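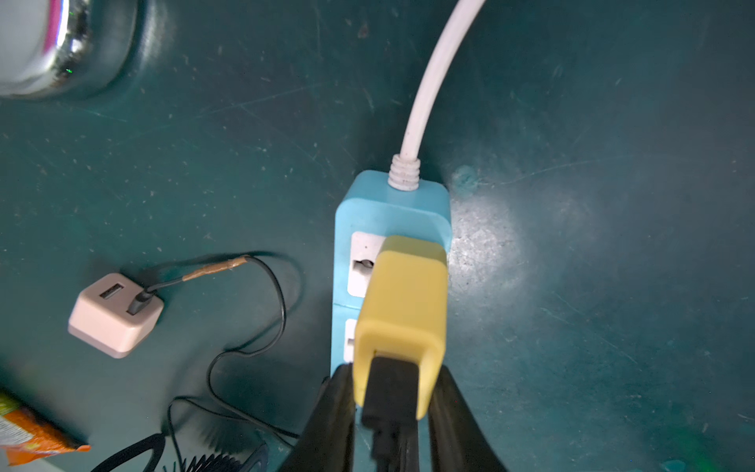 Un lecteur, Golob, conteste que l'on puisse maintenir une cellule à deux bras sans arrêt hebdomadaire. Le responsable de la cellule Dolier, chez Lulton, répond que le contrôle a lieu toutes les 500 insertions.

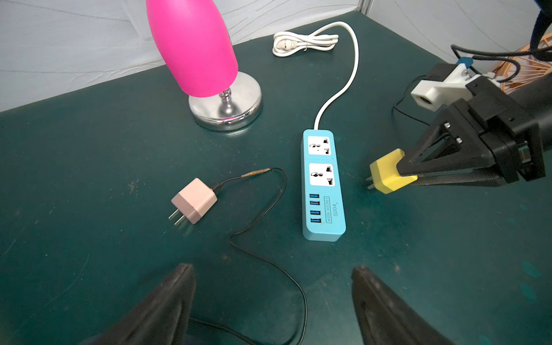
« Nous vérifions d'abord le parallélisme des doigts – puis le serrage du poignet », précise-t-il.
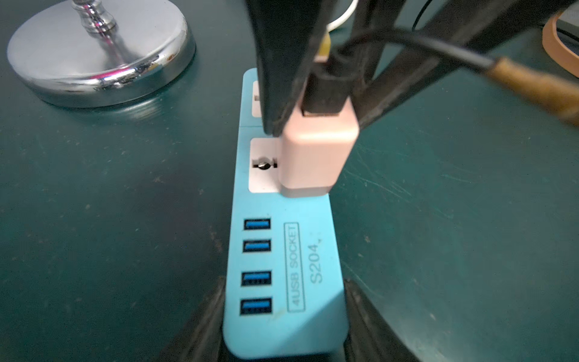

Le recalage des caméras de poignet occupe l'essentiel de l'intervention. « Un doigt noir qui descend contre un chargeur rose pâle offre un bon contraste », observe-t-il. Le registre compte 136 recalages.

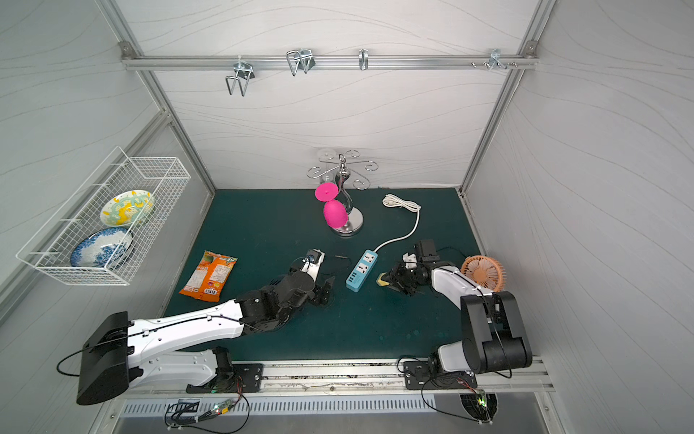 La cellule Dolier et ses deux bras, montés sur le rail avant.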